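manolakis-users mailing list
List home | Archives | Thread index | Previous | Next | Subscribe

Subject: Re: grasp planner refuses bottle next to colander, then changes its mind 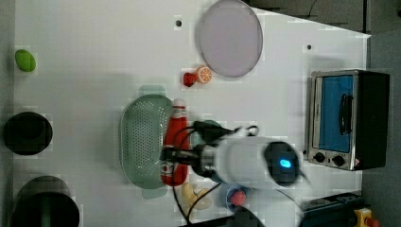 The grasp scorer in Manolakis is two pieces of code that have never been introduced to each other. One proposes grasps from the segmented cloud, the other throws out anything whose finger volume hits an occupied voxel, and the tie-breaking between them is done by whichever thread wakes up first. With the ketchup lying right alongside the colander, as on our table, the fingers have very little room on that side, and the answer you get depends on how generous the voxel grid feels that morning. The gripper is clamped around the middle of the bottle, where the centroid prior wants it, and I would love to tell you the planner arrived there by reasoning. It arrived there by the fallback in grasp_rank.cc, line 3291, which says, in full, "TODO: is this ever reached?" Yes. It is reached all the time.

Anyway, hello Trygve. Your message, for those who deleted it:

On a January afternoon, Trygve Viklund wrote:
> Hi all,
>
> We have moved from the old Bultex scorer to the Manolakis one and I
> am seeing something odd. Bottle lying down, colander right next to
> it. The planner rejects every side grasp with COLLISION_FINGER_L,
> waits, then accepts one that looks identical to a grasp it rejected
> the first time. Nothing on the table has moved. Replaying the same
> log gives me a different accepted grasp each run.
>
> I have tried:
> - raising the voxel resolution (slower, same behavior)
> - turning off the table plane filter (exciting, do not recommend)
> - seeding the sampler (no effect at all, which worries me most)
>
> Is it the holes in the colander? The depth camera sees straight
> through some of them and I get a sort of green lace instead of a
> surface. Or is it the map? Or is it me?
>
> Also, is the padding parameter in meters or in millimeters? The
> docs say "units".
>
> Trygve

Taking these out of order, as one does.

> Also, is the padding parameter in meters or in millimeters?

Meters in the config file, millimeters in the service call. There is a conversion in the config loader and there is no conversion in the service handler. If you set it to 4 through the service you get a sensible little margin. If you set it to 4 in the YAML you get a robot that believes every object is the size of a parking space, and it will decline to touch anything, very politely, forever. I have a patch that makes both of them meters. It has been in review long enough that I've stopped using the word "review" for it.

> seeding the sampler (no effect at all, which worries me most)

It should worry you. The seed is read, logged, and then handed to a sampler object that gets destroyed at the end of the constructor. The sampler that does the work is a second one, made lazily, seeded from the clock. You can confirm this by grepping for "make_sampler" and finding 2 hits where you'd hope for one. The Nokness fork fixed it by making the member a reference, which then dangled on shutdown, which they fixed by never shutting down. I'd take the first half of their fix.

> Is it the holes in the colander?

Partly. Anything perforated gives you a cloud with holes in it, and the occupancy update treats a ray passing through a hole as evidence that the space is free. The next ray hits the rim of the hole and treats it as evidence that the space is full. So each voxel along that base is having an argument with itself at camera rate, and the finger check asks for the verdict at some random moment in the argument. That's your "rejects, waits, accepts". The grasp is identical. The map changed its opinion.

See-through stuff makes it worse. The handles on our colander are a pale, translucent green, and on our camera they come back as noise with good intentions. One of them is partly hidden beneath the bottle, so the segmenter has a decent chance of gluing handle and bottle together into a single object with a very ambitious shape. If your replayed logs show a bounding box on the bottle that's wider than the bottle, look there first.

> Or is it the map?

Also the map, yes. Here's what I run at the moment. None of it is pretty.

1. Clear-by-ray is off for anything the segmenter labels as a container. In the config that's map.clear_through: false under the class entry. You lose the ability to notice that a container has gone away, so you need step two.

2. Full map reset between picks, when the arm is parked. It costs a moment. Don't do it with the arm over the table unless you mask the arm out, or the planner will discover a large white obstacle occupying exactly the space it is standing in and give up on life.

3. Collision check against the median of the last 14 maps, with the map rate left at default. Fewer than that and it still flickers on perforated stuff. I tried a lot more and it began remembering objects from the previous task, which made for interesting trajectories.

4. In grasp_rank.cc, replace the race with an actual sort: score, then distance to centroid, then index. The index part is what makes replays match. Without it two grasps with the same score come out in either order and you'll spend an evening blaming the log player, as I did. I filed a bug against the log player. I have since apologized to it.

With 1 through 4 applied and the sampler fix in, the same log gives me the same grasp every time. Whether it's a good grasp is a separate thread, and I'd rather somebody else started it.

Someone is going to reply that Bradeo does all this properly with a signed distance field. It does. It also wants its own message types, its own clock, and its own build tool, and the last time I ran its planner next to ours they both claimed the wrist frame and the transforms tree turned into a hedge. If you're starting from nothing, have a look. If you have a working stack with only the usual number of things wrong with it, patch the scorer.

> Or is it you?

(You wrote "me", but I'm answering for the list.) The lazy sampler is mine. I wrote it when startup time was the thing people complained about, and it did make startup faster. The TODO on the fallback is mine too. The units are not mine and I want that in the archive.

Two things I'd like back from you, if you have the patience:

 - the raw depth from just before the first rejection and from just after the accept, before any filtering
 - the output of the rank dump with verbose on, because I want to see whether you are also going through the fallback or whether you've found some new and private way of getting there

The sort and the sampler fix are on my branch, "rank-determinism". Tests pass except test_padding_units, which has been failing in a principled way since before I joined the project. The median map needs a rebase and isn't pushed yet. Please don't merge the debug prints, some of them are rude.

Remedios Cabrera

_______
manolakis-users mailing list
Previous by thread | Next by thread | Reply to list | Reply to author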